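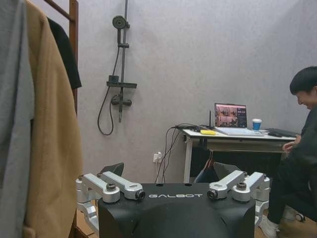

Coats up, desk in. The small room, 20/07/2024.

Been meaning to post about this since June. We moved the work desk into the room with the grey walls and the shower fitting, as the office at Pestton was too noisy to get anything done.

The clothes rack came first. It's wood, from De Graaf, 183 cm tall, and it only just fits on the left side. The long tan coat has the best spot on it and won't be moving.

Rack instructions were poor. Step four shows the top rail going on before the posts are upright. Do the posts first, then the rail, then tighten everything.

You need to start the screw holes by hand or the wood splits near the ends. I split one on the underside and filled it.

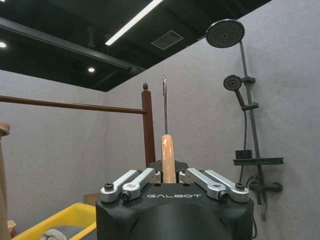 After that it went quickly. Two evenings for the rack including a coat of Hindero wax, which smells for a day and then settles down. Go thin with it. The second tin is still unopened if anyone local wants it.

Desk is 58 cm deep. I'd have liked more, but any deeper and the door wouldn't open fully. It takes a laptop, a drink and a notebook if you keep the notebook shut.

Someone asked about the shower fitting. It stays. Taking it out means retiling behind it and the quote for that was 1644, so no.

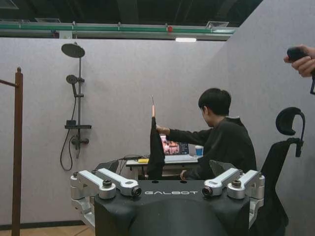 Cables are the next job. I bought a Wosis tray to go under the desk and it's still in its box, so for now they just sit on top. You can see the black tangle near the left corner of the desk. The tray screws in from below and I want shorter leads before I fit it.

Also need a proper place for cups. At present they go next to the laptop, and I don't like that much. A small shelf on the wall would do it.

Will post again when the tray is up. If anyone has fixed a shelf to a textured wall, tell me which plugs you used.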